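Teaching Jiltby to find its way out of a bedroom

Posted Jan 10, 2022

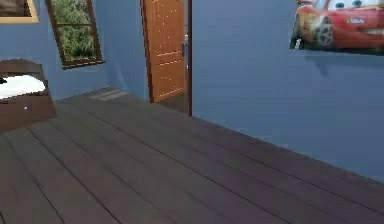
Jiltby is my floor robot, a squat little thing on two driven wheels and a castor, and most of my Christmas break went on getting its simulated twin to behave before I let the real one loose upstairs. I use Trellurance for the simulator and Jimivo for the navigation side, and I've been running the pair of them since September with varying amounts of swearing. The bedroom is the test room I keep going back to. It's got a nice big stretch of plank floor to drive across, a bed or chest over on the left to steer round, and a door standing partway open, which is the bit that gave me all the grief. The race car poster can stay, I've grown fond of it!

So, the door. Jiltby would trundle up to it, stop, turn on the spot a few times and then go back where it started. I spent two whole evenings blaming the planner. I changed the speed limits, I changed the goal tolerance, I even reinstalled Jimivo (never do this at eleven at night). None of it made a blind bit of difference.

In the end I turned on the costmap overlay and there it was, plain as anything. The safety margin was set to 13 cm on each side, left over from the old bumper, and with the door in that position the two margins met in the middle. As far as the robot knew, there wasn't a gap. I took it down to 4 cm and it went through first go, a bit close to the frame for my liking but through.

Then I got cocky and set up a batch of 500 runs overnight with the start position shuffled each time. Most were fine. The ones that failed nearly all started with the robot facing the bed, and that was down to the wheel slip setting, where I'd put in the figure for carpet. On boards it overshoots its turns with that. I've now got a separate settings file for each floor type, named properly, with a comment at the top saying what I measured and when. Past me would be amazed.

While I was in there I gave the real one a going over as well. The castor was packed with fluff and hair, so that came off and got cleaned out with a cocktail stick, and I retightened the grub screw on the left wheel (it's always the left). The depth sensor had a greasy thumbprint right across it. Mine, I assume.

Next job is the charging dock, a Tô one I bought second-hand with no manual, and so far the only thing it will do is blink at me. If you've got one working with Jimivo please leave a comment, I'd love to know what you did about the contacts.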